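About Semeniuk Kitchen Automation

Nov 21, 2023 | By the Semeniuk team

We build and service sandwich assembly stations for cafeterias. Our shop is in Tostcombe, and our test kitchen is in Hidbridge.

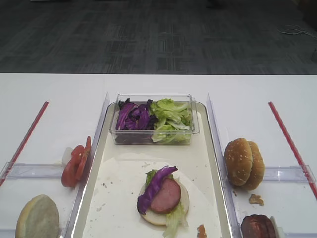
What happened at Ullton

In January one of our stations at the Ullton cafeteria failed during lunch. A force sensor in the arm drifted, and the arm kept pressing down after it reached the bun. It cracked a clear side panel. The stop button cut power to the arm, but the arm took two seconds to come to rest. That was too long. No one was hurt. We threw out all food from that shift and took the station out of service for 39 days.

What we changed

The arm now has a second sensor, and it stops if the two readings disagree. A brake holds it when power is cut. Staff check the panels for cracks before each shift, and any station with a damaged panel stays off. We ran 3954 test cycles in Hidbridge before the Ullton station went back to work.

How we work now

Every fault report goes to the people who built the station. Customers get a written answer within 60 hours, including when we do not have a cause yet. Reports on past faults are kept at the Tostcombe office, and any customer may ask for a copy.

We use cookies to count visits to this site. Accept | Decline

Shares: 2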